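Brilcombe shares its upkeep routine for the two-armed cell at Ikthorpe

IKTHORPE, May - Brilcombe is publishing the full setup and care routine for its two-armed tabletop cell, and the crew that runs it could not be happier to see it go out. The guide is free and covers everything from the morning start to replacing a worn finger joint.

The cell has now run 3794 stamping and handling cycles under the routine. Its hands get a full check every 399 cycles, which takes one person less than a morning.

"We used to wait until a finger felt stiff and then take the whole hand apart," said Marion Strachan, who leads cell maintenance at Brilcombe. "Now we catch it early, and I love how simple the fix usually is - a clean, a small adjustment, and back to work!"

The stamping job is the crew's favorite test after a hand has been serviced. A stamp is small, the grip has to be firm without crushing it, and a poor wrist setting shows up right away in the marks. The left hand does the stamping, with the red ink pad open within reach and other everyday items, an egg among them, sharing the table.

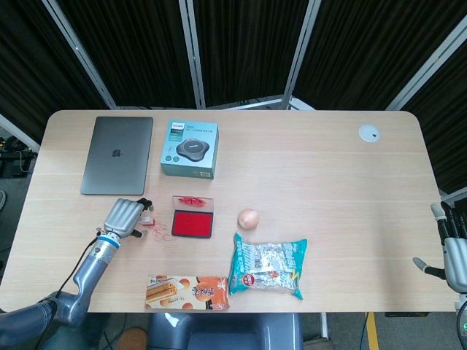 ## What the routine covers

- **Start of shift:** move each arm slowly through its range and listen at the wrist.
- **Fingers:** wipe the tips, then open and close each finger on its own.
- **Cables:** check for rubbing with the arm stretched out and again with it folded.
- **After 1000 cycles:** reset the zero point of both wrists, left arm first.

Innes Hepburn of Matheson, who helped write the repair pages, tried them out on a second cell. "I had a thumb off and back on before lunch, working only from the guide," Hepburn said.

The guide and the blank log sheets are available from Brilcombe on request. Ask for sheet set 809.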